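Tarnent Opens Maintenance Bay for Two-Armed Robots at Petholm Site

PETHOLM, Tuesday, October 23, 2018. Tarnent, a provider of upkeep and repair services for automated equipment, today announced the opening of a maintenance bay for two-armed robots at its Petholm site. The bay is now accepting machines from customers under service contract and from owners who need a single repair.

The first unit entered into the new program is a two-armed machine operated by Kravchuk, a maker of household fittings. Under the agreement, Tarnent will inspect the machine after every 3,000 hours of operation and will keep its grippers, joint covers and cables in working order between inspections.

Each inspection follows a written schedule of 43 checks. Technicians begin with power off and the arms supported, and examine the outer casings for cracks and missing screws. Cables are checked along their full length for wear and for pinching at the joints. Gripper fingers are measured and replaced in pairs when either one falls outside the limit set for that machine. Power is then restored, and each arm is moved alone at low speed before both are run together.

The final part of the schedule is a 30-minute motion run. The arms repeat a fixed set of reaches while the control software records motor current and position error at every joint. A joint that drifts beyond its limit is adjusted and the run is started again from the beginning.
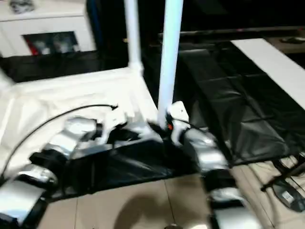 A two-armed robot with white grippers in motion beside a white-draped surface.

Tarnent has also changed the way it handles calibration. Until July, machines were calibrated once, at the end of a service visit. The company now records arm positions on arrival as well, so that the customer receives a before-and-after comparison with the service report. The report lists all parts replaced, the torque applied to each fastener that was disturbed, and any item to be watched at the next visit.

Spare parts for the program are supplied by Zandow under a separate agreement. Gripper fingers, finger pads and cable sets are held in stock at Petholm. Gearboxes and motors are ordered as required, with delivery in six working days.

Owners who wish to book an inspection are asked to provide the machine's serial number, total operating hours and a copy of the latest error log. Machines should be shipped with the grippers attached. Tools made by the customer should be removed and kept on site unless they are part of the reported fault.

About Tarnent
Tarnent services and repairs automated equipment for manufacturers, laboratories and training centers. Its work includes scheduled inspection, calibration, repair and the supply of replacement parts.

Media and service inquiries: Tarnent Customer Office, Petholm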